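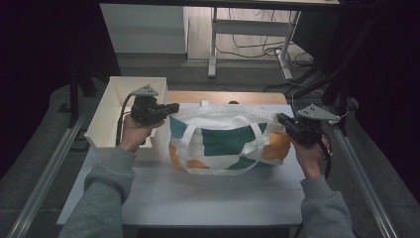
4. Packing and flattening the tote

Your Stirkley organizer set comes with a canvas tote and an open white box. The box knows how to stand up by itself. The tote does not, and most of this section is about that.

4.1 Before you start

Clear a stretch of table wider than you think you need. Tip out the tote and check the corners, where receipts go to retire.

4.2 Filling

1. Stand the tote on its base and fold one handle back over the rim. Let the other hang down the front.
2. Put soft things in first. A scarf or a rolled sweater gives the bag a bottom to sit on.
3. Add heavier items on top, up to 2 kg. The handles will take more, but your shoulder will file a complaint.
4. Gather the upper edge loosely. It will wrinkle. It is canvas.

Note: Cups, jars and anything else that rolls should go in the box, standing up.

4.3 Flattening for storage

1. Empty the tote completely. "Almost completely" makes a lump.
2. Lay it on the table with the printed side up and the handles toward you.
3. Smooth the canvas from the middle out to the sides – palms, no fingernails.
4. Fold each strap back on itself so the loops lie flat.
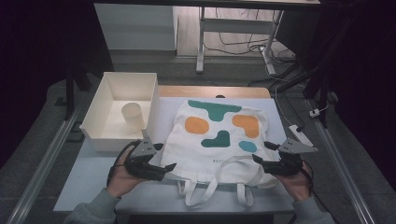
Fig. 4-2. Tote laid flat, handles toward the front of the table. Box at left.

5. Press out the last of the air and leave the bag alone for 4 minutes. Poking it does not speed this up.
6. Slide it onto a shelf, or fold it in half with the print inside.

Caution: Do not iron over the printed shapes. Thabiso Naidoo in our Jadgate workshop tested this in June, and we now own a very colorful iron.

Caution: Do not store the tote damp. If you must wash it, use cold water and hang it by both handles.

Replacement totes are part no. 359, boxes part no. 162. For the larger Shezi bag, see section 5 – it has a zipper, and opinions.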